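Nalta abre la puerta de la cocina

Por Mirjana Karagiannis
Domingo, 6 de octubre de 2019

El estudio Pliner tiene once sillas y nueve personas. Las otras dos sillas, me explica Horacio Ledesma, son para quien venga a probar el juego. Hoy me siento yo en una de ellas, con un teléfono prestado en la mano y la intención de no hacer el ridículo.

El juego se llama Worenon y es un título de cocina cooperativa para móviles. Sale este mes de octubre, después de tres años de trabajo, y lo publica Nalta, una editora pequeña que hasta ahora se había dedicado a los rompecabezas. Cuatro jugadores comparten un restaurante flotante que baja por un río. En cada puerto suben clientes nuevos, cambian los ingredientes y también cambian las costumbres de la mesa.
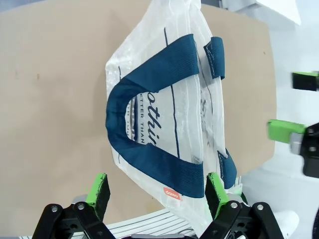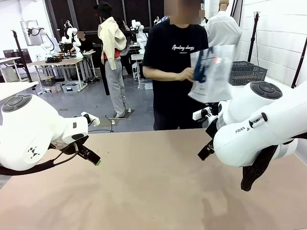
Mi primera partida dura menos de dos minutos. Quemo un arroz, sirvo sopa a una señora que había pedido pescado y el barco choca suavemente contra el muelle, pues olvidé que el timón también era responsabilidad mía. Ledesma no se ríe, cosa que le agradezco. Haruna Tsuji, la diseñadora principal, sí se ríe un poco.

«El timón es lo que todos olvidan», me dice. «Al principio lo manejaba el juego solo. Era más cómodo y la gente se aburría en el segundo puerto.»

Tsuji llegó a Pliner desde los juegos de mesa, y esto se nota en su manera de hablar. No dice «niveles», dice «rondas». Guarda en un armario los prototipos de papel de Worenon: tarjetas con dibujos de cebollas, un río pintado con rotulador sobre un mantel viejo y fichas de parchís que hacían de camareros. El equipo jugó con ese mantel durante cinco meses antes de escribir la primera línea de código. Raffaele D'Amico, el programador con más años en la casa, confiesa que en aquel tiempo se desesperaba.

«Yo quería programar», recuerda. «Venía cada mañana a mover cebollas de papel. Después entendí que estábamos ahorrando un año.»

El año ahorrado se gastó, de todas formas, en otra parte. Worenon funciona con conexión en tiempo real y los cuatro jugadores pueden estar en países distintos. Cuando uno de ellos corta un tomate, los otros tres deben ver el tomate cortado en el mismo instante, o por lo menos deben creer que lo ven. D'Amico me enseña una prueba con un retraso de 300 milisegundos, introducido a propósito. Con ese retraso el juego sigue siendo posible, pero dos cocineros pueden coger la misma sartén. La solución del estudio es curiosa: cuando el servidor detecta el conflicto, los dos personajes tiran de la sartén durante un momento, como dos niños, y uno la suelta. Los jugadores de la beta pensaron que era una broma del guion y pidieron más.

La beta cerrada tuvo 800 participantes, de los cuales 678 terminaron el recorrido completo hasta la desembocadura. A Nalta la cifra le pareció tan alta que pidió revisarla. Zlatko Radonjić, responsable del título en la editora, la repasó una tarde entera con una hoja de cálculo y llegó al mismo resultado.

Con Radonjić hablo por videollamada. Es un hombre prudente y contesta a la pregunta del dinero antes de que yo la haga. Worenon será gratuito en los tres primeros puertos y después costará un único pago. No habrá monedas, ni cofres, ni energía que se recarga por la noche. En Nalta hubo una discusión larga sobre esto, y él no estaba al principio en el bando que ganó.

«Yo defendía los cofres», admite. «Hice una presentación muy bonita sobre los cofres. Haruna me preguntó qué habría dentro, y yo dije: sombreros. Ella me preguntó quién quiere un sombrero cuando se le está quemando la comida.»

Hay un detalle del pago que me parece justo. Basta con que uno de los cuatro jugadores haya comprado el juego para que los otros tres puedan acompañarlo hasta el final. Radonjić cree que así se venderán más copias, aunque reconoce que no puede demostrarlo todavía.

La música la ha compuesto el dúo Kovačević, dos hermanas que tocan el acordeón y el clarinete. Cada puerto tiene su melodía, y la melodía se acelera si los clientes esperan demasiado. En la cuarta partida me doy cuenta de que ya no miro los relojes de los pedidos, solo escucho el clarinete. Se lo comento a Tsuji y ella toma nota en un cuaderno, sin decir nada.

El catálogo final tiene 313 recetas. Algunas son reales y otras, como el guiso de niebla, pertenecen solamente al río. Ledesma, que dirige el estudio y escribe también los textos, se encargó de cocinar en su casa las reales. Dice que le salieron bien casi todas, excepto los buñuelos, y que por venganza los colocó en el puerto más difícil.

Después del lanzamiento el equipo trabajará en un segundo río, más corto y con nieve, que se añadirá sin coste para quien ya tenga el juego. No quieren dar una fecha. D'Amico menciona la primavera, Ledesma lo mira y D'Amico cambia de tema.

Antes de irme pido una última partida. Tsuji coge los cuchillos, D'Amico el fuego, Ledesma las mesas, y a mí me dejan otra vez el timón. Llegamos al segundo puerto con dos sopas frías y un cliente enfadado, pero el barco entra recto en el muelle.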